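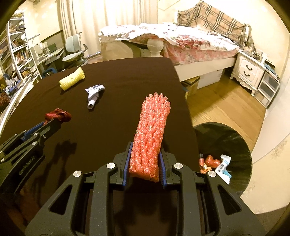

Clearing the Small Stuff Off a Bedroom Table

A table near the bed collects things. Socks land there, packaging gets opened there, and a cloth that was used for one quick wipe stays for a week. The job of clearing it is short if the trash can is already within reach and you know where each kind of item goes. The notes on this page cover the items that turn up most often in our house: foam fruit nets, odd socks, cloths and snack wrappers.

Put the can next to the table first

Set the can on the floor right beside the table edge, on the side of your stronger hand. Trash then goes straight off the table and down, with no trips across the room. A round can without a lid is easiest for this. If yours has a lid, take it off and lean it against the wall until you finish.

Check how full the can is before you begin. Foam and foil weigh very little but take up a lot of room, and a can that looks half full may only be full of air. Press the contents down with a folded piece of cardboard. Bare hands are a bad idea if there is broken packaging or anything sharp underneath.

Foam fruit nets

These are the stretchy sleeves that come around pears, mangoes, apples and other fruit that bruises. They are sold in bright colors and pale ones, and they pull out of shape without tearing. Many stores put one on every piece of fruit, so a single shopping trip can leave you with a handful.

Check your local rules before putting them in with recycling. Where we live they go in the regular trash. Stuff one net inside another before you throw them out, and five or six will fit in the space of one.

It is worth keeping a few. Uses that have worked for us:

Slip one over a glass ornament or a small jar before it goes into a box.

Put one around a wine bottle in a suitcase. Two are better than one, pulled on from opposite ends.

Use them between stacked cups that would otherwise rub.

Pull one over the end of a rolled poster so the corners don't get dented.

Keep the savings small. We had a bag of 86 of them at one point and had used three in a year. Now there is a shoebox-sized bin from Lakitz on the closet shelf, and when it is full, new ones go in the trash.

Rinse any net that came off sticky fruit and let it dry flat overnight. Shake it first, as bits of leaf and stem get caught in the mesh.

Odd socks

A single sock on the table has three possible places to go: the hamper, the drawer or the rag bag. If you can't tell whether it is clean, treat it as dirty. Uncrumple it before it goes in the hamper. A balled sock doesn't wash well in the toe and takes twice as long to dry.

For singles with no match, hang a small mesh bag on the inside of the closet door. Empty it onto the bed every May, match what you can, and let the rest go. Light-colored socks can be cut open along the side and used for dusting blinds. Thick ones make decent covers for shoe trees, or you can pull one over your hand to wipe down baseboards.

Cloths

Dark red, navy and brown cloths hide dirt, so a quick look tells you very little. Smell them, or wipe them once over something white. Any cloth that has been left crumpled should be opened out and hung up, even if it is going in the wash the next day. Folds that stay damp turn sour quickly.

Wash new red cloths on their own the first two times. After that they can go in with other dark things. Keep them away from pale socks for good, unless you like pink.

If a cloth is only used for dry dusting, shake it outside and use it again. We wash ours after every third use and don't use fabric softener, as it leaves a film that smears on glass and polished wood.

A covered table

Some people clear a table and then put the cover back without looking at it. Take everything off and lift the cloth by the corners toward the middle, so the crumbs stay inside. Carry it out and shake it. On a dark brown cover, lint and threads show up more than stains do. A damp rubber glove rubbed in one direction picks up most of it. A lint roller also works but uses a lot of sheets on a big cloth.

Ours is a plain cotton cover from Brasevby, 153 cm across, and it has shrunk a little in length. Wash cotton covers cool and hang them over two lines so there is no single crease down the center.

Wrappers and small packages

Foil wrappers spring open again after you crush them. Fold them flat and tuck the ends in, or push several into an empty package and close the top. Small bottles should be emptied first. Tighten the cap before a bottle goes in the trash – a few drops of lotion or drink at the bottom of a can are enough to make it smell.

Line the can, even in a bedroom. We put four or five spare bags flat in the bottom under the one in use, and the next bag is ready when the full one comes out. Wipe the rim once a week, where sticky fingers leave marks that are easy to miss on black plastic.

The bed and the floor

While you are in the room, look at the bedding that hangs over the side of the bed. Small things slide off a table and end up beneath it. Lift the edge and check with a flashlight before you sweep.

On a wood floor, sweep along the boards, starting at the far wall and finishing at the can. A dry microfiber mop from Betari does this well enough. Fold blankets that live on the headboard once a week and swap the side that faces out, so one strip doesn't fade or gather all the dust.

Order of work

1. Can beside the table, lid off.
2. Wrappers and foam nets first. They are light and blow around if you start shaking cloths.
3. Socks and washable cloths into the hamper.
4. Things that belong in another room into one basket, carried out together at the end.
5. Cover off, shaken and put back.
6. Floor last.

For a table that fills up again within days, add a small tray for things that do belong there, such as glasses or a charger. Anything outside the tray gets cleared at bedtime.

Page updated January 12, 2023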